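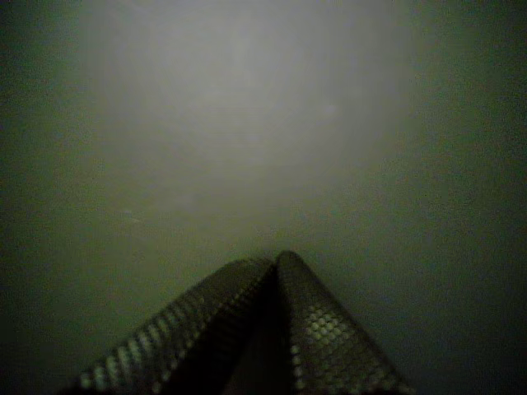
os dois dedos da garra se encontrando lá em cima, com as bolinhas de aderência aparecendo. fio sobre a semana no clube de robótica 🧵

1/ pra quem chegou agora: o projeto do semestre se chama Granora e a ideia é uma garra que pegue peça pequena sem derrubar nem esmagar. a mostra é em outubro e a gente ainda está brigando com os dedos, rs

2/ a textura pontilhada foi a briga do mês. metade da turma queria dedo liso com fita, eu era do time das bolinhas desde o começo (tenho prints!!). ganhei no voto e agora tenho que defender a escolha no relatório, bem feito pra mim

3/ gosto demais do jeito que as pontas chegam uma na outra nessa foto. a da direita fica um tiquinho mais alta, e é exatamente isso que eu quero medir amanhã antes de mexer em qualquer parafuso

4/ o teste que vale nota é o seguinte: 20 tentativas seguidas com a mesma peça, sem recalibrar no meio. a equipe Donberg, nossa rival de sala e de cafeteira, já fechou o deles e passa no corredor sorrindo. irritante

5/ do lado do código, o log da última bateria saiu com quase 3631 linhas e eu li tudo comendo pão de queijo. o bug era meu, óbvio: eu mandava o comando de fechar 2 vezes. apaguei uma linha e fui dormir feliz

6/ me perguntaram na DM se precisa saber programar pra entrar. não precisa! eu entrei sabendo fazer planilha e olhe lá. tem gente só na mecânica, gente só no relatório, gente que solda bonito (inveja)

7/ próximo passo é a sala 101, à tarde, pra repetir a calibração do zero com a tabela nova. quem for, leva extensão, pelo amor, as tomadas de lá são todas do mesmo lado

8/ e se alguém aí já usou dedo com textura assim em peça bem lisinha, me conta que espessura funcionou. tô aceitando até palpite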